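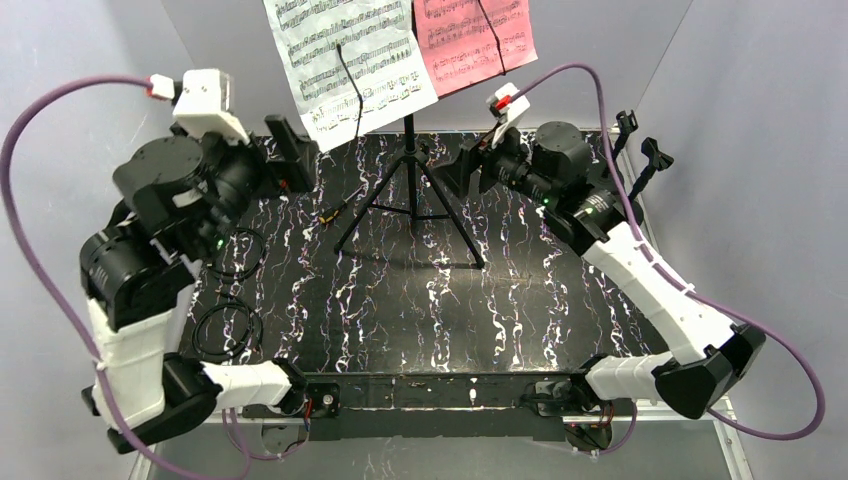
The page-turning setup at Giltuncombe, two arms and one music stand.

Writing up the fault we had on 13th July, in case anyone else runs two arms off one controller. Short version: the left arm moved after a stop was reset, with a person's hand at the stand. No injury. It should not have been possible.

The task is sheet music. One arm steadies the stand or the page, the other lifts the sheet. The retaining arms on the stand make it harder than it sounds, and we stop a lot to put paper back where it belongs.

Dulce Xolalpa hit the stop when the left gripper caught a page and started dragging the stand with it. Both arms held. That part worked the way it should.

She freed the page, I released the stop button, and she reached back in to straighten the second sheet. I pressed reset at the console. Reset is supposed to clear the fault and leave both arms where they are.

The right arm stayed put. The left arm finished the move it had been making when she stopped it. It went 3 cm and pushed the stand into the back of her hand. She pulled away and I hit stop again.

We powered down and left it down for the day. Irina Olteanu pulled the log, 4,000 lines for a session I would have called quiet.

Cause: the motion queue was cleared on stop for the right arm only. The left arm went through an older driver that paused the queue and kept it. On reset it picked up the last target and carried on.

There is a watchdog that should have thrown out any command older than 500 ms. It was checking the time the command was sent to the driver. The old driver put a new time on it at resume, so a stale command looked fresh.

We had tested stop many times. We had tested reset with the arms idle. We had never tested reset with a move half done, and that is the only case where this shows up.

What changed in software: both arms now use the same driver. Stop empties the queue. After reset, the controller reads the actual joint positions, sets those as the target, and waits for a separate start command.

What changed for people: whoever reaches in holds the enable key. Reset can't be pressed without it. I pressed reset without looking up and I should have looked up. The key means it doesn't depend on me looking up.

Halyna Skoryk asked whether slower speed would have been enough. It would have made the bump softer – the arm would still have moved when it was told to stay still.

We reran it with the stand in place and everyone well back. Stop mid-move, reset, wait. Did that with each arm alone and then both together. No motion on reset in any of the runs.

Still open: the left gripper catching the page in the first place. I think the approach angle is too flat. Natalia Mendoza thinks it's the grip timing. We'll try hers first, it's less work to change.

If you have a mixed setup, check reset mid-move on every arm separately. Keep your hands out while you do it.

Contact | © Giltuncombe | Back to top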